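Progress report to Rarkholm, September: Petchrat cigar import line 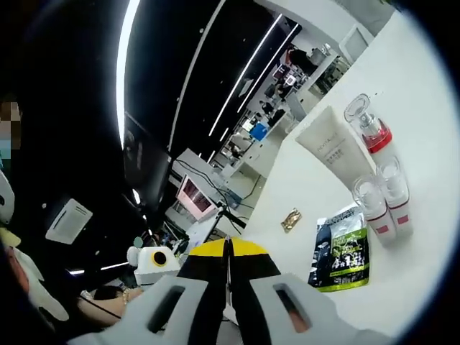
Loukia Spanos asked after the last report whether the humidity losses at the Mornstead warehouse had been brought under control before more stock was ordered. They have. Rejects in the latest shipment came to 10 boxes out of 800, all with split wrappers.

Customs clearance is complete for the first two shipments. The third is held pending corrected origin papers from Gravon - the tobacco weight was entered in the wrong column. Areti Panagiotou has sent the amended form.

Sales to date stand at 3787 single cigars and 151 sampler packs. Samplers are below plan. Two retailers asked for a smaller pack, and Brock Chan is pricing one now.

Spending is within budget except for storage, where the second humidor cabinet was bought a quarter early. No extra funds are requested. The health warning labels for the new pack size still need approval, and printing will start once the wording is signed off.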